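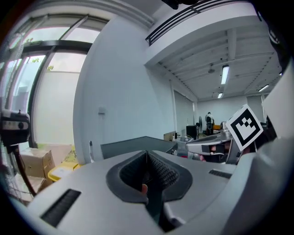
Tirnell从事中性灰及低彩度颜色的配制、测量与留样，主要服务对象为塑料制品、涂装和印刷企业。中性灰的允许偏差通常比彩色小，人眼对灰色中偏红、偏绿的倾向十分敏感，同一数值的色差放在灰色上更容易被退货。实际产品中又很少只有一种灰：浅灰色的弧形外壳上开一个深灰色的V形凹槽，槽内衬带棱纹的黑色垫面，旁边再有黑色的条形通风口，几种明度紧挨在一起，外壳的浅灰会因邻近深色而显得更亮，曲面各处的反光角度也不相同。单看色板合格的颜色，到了这样的组合里可能需要重新评估。我们的工作从色板开始，到成品部件的目视确认为止，中间各环节的数据都归入同一份记录。

公司概况

公司设在Anghel，场地由配色间、注塑打样间、测量室、目视评定室和留样库组成，使用面积397平方米。测量室与打样间分开通风，测量室全年控温控湿，目视评定室无外窗，墙面及台面均涂中性灰，明度在每年四月复测一次。

我们最初只做色母粒配方的委托调整，后来因客户反复要求提供可比对的实物标准，逐步增加了标准色板的制作和留样业务。目前三项业务分别核算，共用一套编号。登记在册的客户为234家，其中多数为中小型注塑厂，其余为涂装厂、印刷厂和产品设计单位。

公司不生产成品部件，也不代理任何颜料或树脂品牌。配方中使用的原料由客户指定，或由我们列出可用牌号后由客户选定。

业务范围

一、配色与配方调整

接受实物样、色号或测量数据作为目标。以实物样为目标时，样品平整区域的直径应不小于测量孔径，表面无划伤、无指印。以色号为目标时，需注明所用色卡的版本和表面类型，光面与哑光色卡的读数不可互换。以测量数据为目标时，需同时提供光源、观察者角度、测量几何条件以及是否包含镜面反射，缺少其中任何一项的数据只作参考。

配方交付时附配比表、打样条件和三块色板。三块色板中一块由客户签字后返回，存入留样库；一块留在客户的品质部门；一块供生产现场使用，使用期满后报废。现场色板长期暴露在照明和油污环境中，不建议继续作为仲裁依据。

二、标准色板

标准色板以Lovlow为名称供应，现有107种灰，按明度排列，每一明度级分中性、偏暖、偏冷三个方向。并非所有明度级都配齐三个方向，极浅和极深两端的偏暖、偏冷色板差异过小，目视难以区分，已从目录中删去。

每块色板分为三个区域，分别为高光、细哑光和粗纹。三个区域使用同一批料、同一模次成型，用于说明表面纹理对颜色外观的影响。纹理越粗，漫反射所占比例越高，深色区域的目视明度会随之上升。客户时常将粗纹部件与光面色板直接比对，并据此要求加深配方，结果光面部件又偏深。使用同纹理区域比对可以避免这种情况。

色板背面印有编号、批次和建议更换月份，不印测量值。测量值随批次略有变动，以随附的记录单为准。

三、测量与报告

常规测量采用积分球几何条件，分别记录包含与排除镜面反射的两组读数。含金属或珠光颜料的样品另做多角度测量，报告单独编页，不与普通样品的数据并列。

每个样品取三个位置，每个位置测量后旋转样品再测一次。三处读数之间的差异超过约定限值时，报告不给出平均值，只列出各点数据，并注明样品不均匀。曲面样品应由客户指定测量点；曲率过大、无法与测量孔贴合的，改用同料平板代替，并在报告首页注明。

色差公式默认采用CIEDE2000，客户内部标准仍使用旧公式的，可在委托单上勾选，两种结果同时列出。不同公式的数值不可换算，验收限值也须分别约定。

四、目视评定

仪器读数不能完全代替目视。两个部件颜色相近但光泽不同，或相邻部件之间有深色缝隙，仪器不会反映这些因素。目视评定在标准光源箱内进行，依次使用日光、商店照明和白炽光三种光源。评定人员进入评定室后先适应环境，再取出样品，样品边缘对齐，中间不留空隙，左右位置交换一次后重复判断。

评定人员每年接受色觉检查和排序测试，未通过者当年不参加评定。评定时不得穿着高彩度上衣，评定室内备有灰色罩衣。

五、留样与调取

留样库现存色板2,000块，均避光密封存放。每块色板在入库时测量一次，此后按周期抽检。抽检发现变化超过限值的，通知原委托方，由其决定重制或注销。白色和极浅灰样品的黄变较为常见，这类样品的抽检周期比其他颜色短。

客户可书面申请调取本单位的留样。原样不出库，调取时提供当日测量记录，需要实物的另行复制，复制件编号加后缀，不能视同原样。

数据管理

配方、测量记录、打样条件和留样位置统一存放在Cilen系统中。Cilen由公司自行编写，供内部使用，不对外销售。系统以样品编号为唯一索引，配方的每次改动生成新版本，旧版本保留可查，不允许覆盖。

客户的配方数据只向该客户提供。两家客户提交相同目标色时，配方分别建立，即使配比最终接近，也不合并编号，不互相引用。公司内部人员按业务环节分配权限，配色人员可查看配方，测量人员只能查看样品编号和测量条件。

仪器与校准

每日首次测量之前进行零位和白板校准，随后测量一组固定的灰色检查板，读数与基准值比较。检查板的中间灰读数漂移超过内控限值时，当日已出数据全部暂停发放，排查原因后重测。白板按使用说明清洁，清洁前后各记录一次读数。

仪器送检期间使用备用仪器，报告中注明仪器编号。两台仪器之间存在固有差异，跨仪器的数据比较应结合检查板记录进行，尤其是深灰和黑色样品。反射率很低时，微小的读数差异就会使色相角明显改变，因此对明度极低的样品，我们不报告色相角。

常见限制

以下情形在受理前需另行确认。

透明和半透明样品：读数受背景和厚度影响，须约定背景板及样品厚度，必要时叠放测量。

热敏颜料：刚脱模的样品与冷却后的样品颜色不同，一律放置至室温后测量。放置时间写入打样条件。

软质及带棱纹的表面：棱纹方向影响读数，测量时固定方向并在记录单上标注箭头。黑色弹性件常有析出物，取样后应尽快测量，表面不得擦拭溶剂。

小型开孔和凹槽：槽内颜色无法直接测量，只能测同料平板。槽内阴影造成的视觉变深不属于色差，验收文件中宜写明观察距离与照明角度，以免供需双方各按各的条件判断。

再生料：不同批次底色波动较大，配方按批次修正。客户要求固定配方的，应同时约定来料底色的范围，超出范围的批次我们不承诺色差结果。

委托流程

委托单由客户填写，连同目标样一并送达。目标样应独立包装，避免与印刷油墨或软质塑料直接接触。收样窗口上午九时开放，下午四时以后到达的样品按次日登记。

登记后先做目标样测量，测量结果与委托单所述不一致时暂停并联系客户，取得书面确认再继续。首轮打样完成后寄出色板，客户的修改意见请写明比对光源和比对部件，“偏亮”“发闷”一类的描述请配合实物标注位置。修改轮次在报价单中列明，目标样更换的，按新委托处理。

委托单、送样标签和Lovlow目录可在资料页下载。目录内的印刷色块只供查找编号，不能用于比色。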